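The woman who had rented the flat over the Murnier bakery for 16 years was finally putting her things in order, and she had decided, the way people do when the weather turns in April, to begin with the laundry table and let the rest follow along behind.

It was a good plan until she got to the orange basket. She had bought it at the Golbridge market the summer she moved in, from a man who was selling out of the back of a bread van and who swore it had crossed an ocean. She never believed him, but she liked the looped edge and she liked the color, which was the color of the popsicles her grandmother used to keep behind the frozen peas. It had held clothespins, then lemons, then a long string of letters from her sister, then clothespins again. Now it held nothing, and that bothered her more than she expected it to.

The green-gray cloth was another matter. She couldn't have said what it had been cut for in the first place. It had come home from her mother's house on Benavides Street, at the bottom of a box marked "kitchen, misc." in her mother's slanting capitals, and it had gone on being miscellaneous ever since. Every spring she meant to fold it properly, and every spring it ended up in a heap on the white table while she stood there and thought about lunch.
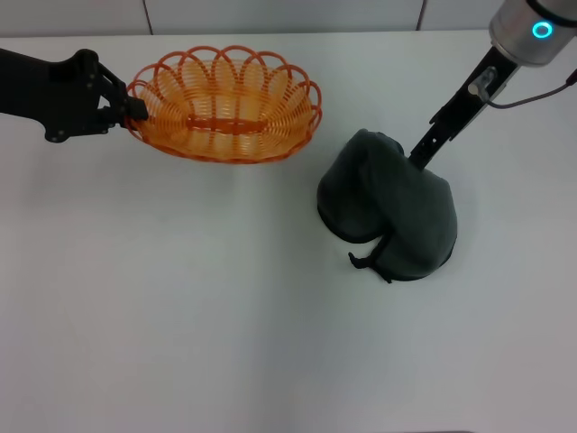
## The Folding

Her mother had folded everything in thirds. Sheets, towels, paper bags, the newspaper when she was done with it. You laid the thing flat, you smoothed it out from the middle with the side of your hand, and you brought one edge over and then the other, and if it came out crooked you shook it loose and started over without making a fuss about it. As a girl she had found this very dull. She used to count her mother's strokes to pass the time, and once, on a rainy afternoon with the whole linen closet to get through, she had made it all the way to 331 before she was sent off to set the table.

She didn't count anymore, but her hands remembered the business pretty well - the smoothing, the first third, the little pat at the end that did no good at all and that her mother had never once left out.

While she worked she could hear the bakery downstairs, the trays going in and the radio playing something with too many trumpets, and the number 77 bus sighing at the corner the way it did every 10 minutes until suppertime. She thought she might take the basket down and have it filled with rolls. She thought she might call her sister. She thought, too, that she ought to do something about the walls, which she had been promising herself she would paint ever since she moved in, and she tipped her head back for a good long look at the place where the white ran up to meet the ceiling.

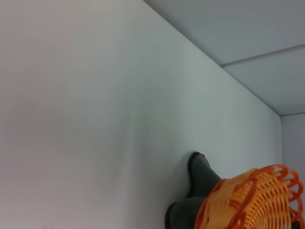 Yellow, maybe. Her sister would say yellow was too much for a small place, and her mother would have said that white was perfectly good and went with everything, and the two of them would have kept it up through a whole pot of coffee. She had a paint card from Flondix somewhere, with a shade on it called Morning Butter, and she was nearly sure she had tucked it into the drawer with the birthday candles.

She went and looked. The card wasn't there, but the candles were, and a spool of blue thread she had given up on two winters ago, and one of her sister's letters that must have slipped out of the basket back when it was a basket for letters. She sat down in the chair by the window to read it, just the first page, and by the time she got to the part about the neighbor's goat the bus had gone by twice more and the bakery was pulling down its shutters for the night.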